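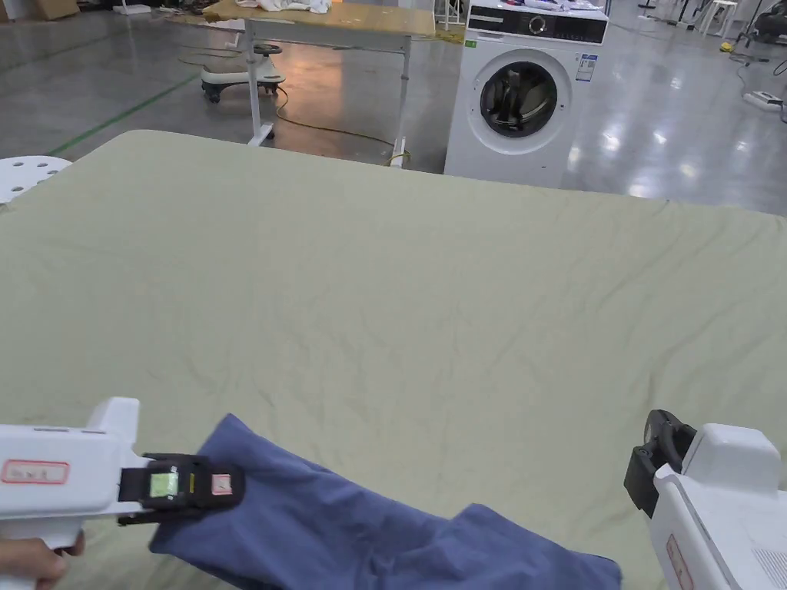
Questions and Answers: Stonia Student Robotics Club, Laundry Project

Updated 2023-02-22

General

What is the laundry project?

It is the club's main project this year. Students record themselves sorting, laying out and folding clothes with hand-held grippers, and then use the recordings to train a robot arm to do the same jobs. The aim for May is a robot that can take one garment from a pile, spread it on a table and fold it without help.

Why clothes?

We voted on it. The other choices were stacking cups and loading a dishwasher. Clothes are hard for robots because they never lie the same way twice, and they are cheap to get and do not break. Olga Soler, who started the club, had also worked on fabric handling before and could help us get going.

Do I have to have built a robot before?

No. More than half of this year's group had not. You need to be able to follow a written procedure and write down what you did. If you can already program, you will probably end up in the training group, but you still do recording shifts like everyone else.

Is this the same as the competition team?

No. The competition team builds for the Botideo challenge and meets in the other half of the workshop. You can be in both if your schedule allows. Several people are. Talk to Rochelle Ngata first, as the last month before Botideo takes up most evenings.

Joining

Who can join?

Any student enrolled at Stonia, in any year and any subject. We have people from mechanical engineering, nursing and textile design at the moment. Staff and alumni can visit but cannot take recording shifts.

What does it cost?

Nothing for the laundry project. The competition team asks for a fee toward travel.

How much time does it take?

One meeting a week and one recording shift every two weeks. A shift is two hours including setup and cleanup. The training group spends more time than that, mostly at home.

How do I sign up?

Send a message to Montserrat Barrios through the student portal with your name, your course and the evenings you are free. She will reply with a date for the introduction session. You can't take a shift until you have done the introduction.

What happens at the introduction?

You get a tour of the workshop, the safety talk, and time to practice with the grippers. Everyone picks up and puts down the same towel until it feels normal, then moves on to shirts. We do not keep those recordings. At the end you sign the participation form.

Recording shifts

What do I do on a shift?

You work in pairs. One person holds the grippers, one in each hand, and does the task. The other person runs the laptop, reads out the next task from the list and resets the clothes in between. Swap when you reach the end of a block.

How long is one recording?

It depends on the task. Spreading a pair of pants flat is short. Folding a long-sleeved shirt takes a beginner quite a while. Do not rush to finish. If you drop something, pick it up again and carry on, and the other person notes it in the log. We keep recordings with drops in them.

How many recordings do you have?

As of this update we have 756 that passed the check. Of those, 304 are pants, which is more than we need, so the task list for the next few weeks is mostly shirts and towels. Please follow the list even if you prefer pants.

Can I use my fingers to help?

No. Only the jaws of the grippers may touch the clothes during a recording. The robot has no fingers, and anything your hand does is something it cannot copy. If a sleeve is caught and you cannot free it with the jaws, stop the recording and mark it as failed.

Should I use both hands all the time?

Use whichever you would need. It is fine to pull a garment out with one gripper while the other waits open beside it. Keep the waiting one up off the sheet so it does not drag the fabric.

Why is there a sheet on the work surface?

It gives us a plain background and keeps the garments from sliding. Smooth it before each block. Small wrinkles are all right. If there is a fold big enough to catch a jaw, pull the sheet straight from the far corners.

Does the sheet color matter?

Yes, a little. We alternate between the green one and two others so that the model does not learn only one background. Write the color in the log. Don't change sheets in the middle of a block.

Do I have to fold the way you fold?

For shirts, yes. There is a diagram in the log folder. For pants, lay them flat, bring one leg over the other, then fold from the bottom toward the waist. For towels, anything that ends as a rectangle is accepted.

My wrists hurt after a while. Is that normal?

The grippers get heavy if you hold them out in front of you. Keep your elbows close to your body and rest them between recordings. If it still hurts, swap with your partner early. Tell Remedios Marín if it happens on more than one shift and she will move you to the laptop side for a time.

The clothes

Where do the clothes come from?

Donations, mostly. There are now 150 items in the collection. We wash everything before it is used and again every few weeks.

Can I bring clothes?

Yes, if they are clean and you don't want them back. We are short of long-sleeved shirts and kids' clothes. We cannot use anything with sequins, loose beads or metal studs, which scratch the jaws. We have enough dark blue pants.

Can I use the washing machine for my own laundry?

No.

Where do the clothes go after a shift?

Back in the bin for their type. Items that need washing go on top of the machine, and the last pair of the evening puts them in. Check pockets first.

Equipment

What grippers do you use?

We have two pairs, both assembled in the workshop from printed parts. The design is based on one the Aguirre group shared with us, with a different handle. Each gripper has a label on the body. Copy what it says into the log at the start of your shift, left hand first. If you mix up left and right the whole block has to be relabeled by hand.

A jaw is sticking. What should I do?

Stop, put it down and check for lint. That is the cause most of the time. Use the soft brush in the drawer. Do not use oil and do not take the jaw apart. If brushing does not help, put a note on it and switch to the other pair.

Can I borrow the grippers to practice at home?

No. They stay in the workshop. If you want extra practice, come in during someone else's shift and ask for the spare time at the end.

What software do you use?

Recording and checking are done in Gostotness, which is a program written by last year's members. It runs on the club laptops only. The training code is separate and lives in the club repository. Ask Candela Sepúlveda for access once you have joined the training group.

The recording stopped by itself. Is it lost?

Usually not. Gostotness saves as it goes. Write the time in the log, start the next one as normal and mention it at the meeting. If it stops three times in one shift, restart the laptop.

Rules in the workshop

What should I wear?

Closed shoes, and sleeves that end above the wrist or can be rolled up. Loose cuffs get caught in the jaws. Tie back long hair.

Can I bring food or drinks?

Water in a closed bottle is allowed at the desks. No food near the clothes.

What about the cables on the floor?

Step over them and do not unplug anything you did not plug in yourself. Several groups share the power strips. Keep inside the floor tape when you move tables or stools.

Privacy

Will I be in the recordings?

Your hands may be, and your voice is not recorded. The participation form says how the files are stored and who can see them. You can ask for your recordings to be removed up to the date the yearly set is closed, which is the end of May. After that they cannot be separated out.

Other questions

Does the robot work yet?

Partly. It can pick up a towel and spread it most of the time. It can't fold a shirt. The training group shows its current results at the first meeting of each month, and anyone can come and watch.

Can I use the project for course credit?

Some departments accept it as a practical. You need 200 checked recordings or a written report on one part of the project. Ask your department before you start, and bring the form to Olga Soler to sign.

I missed my shift. What now?

Message your partner and Montserrat as early as you can. Missed shifts are made up in the same month if there is a free slot. If you miss two without a message, your place goes to the next person on the waiting list.

My question is not answered on this page.

Ask at the weekly meeting or write to Montserrat Barrios through the portal. Questions about the competition team go to Rochelle Ngata.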